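The Case for the Guiding Hand
Ruvine Position Papers, 22 Oct 2024

Laboratories that adopt robot arms must decide how the arm will be taught. Ruvine holds that plate handling should first be demonstrated by remote control, in simulation, by the technicians who do the work. 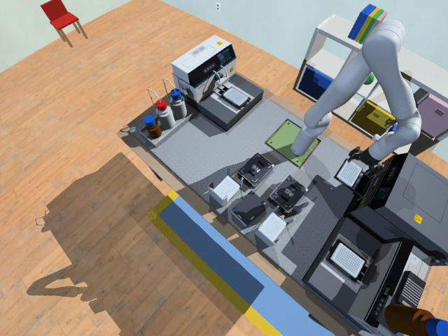

Whose Skill Is Recorded

A script stores positions. A demonstration also keeps the hesitation before a grip and the small correction after it. We would take 30 careful demonstrations over 200 hurried ones. Leading the arm by hand remains useful, but it ties up the bench. 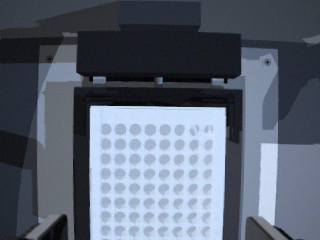 Multiwell plate in its black tray, between the gripper fingers. Simulated view.

Institutions should therefore pay technicians for teaching hours and credit them by name in the records.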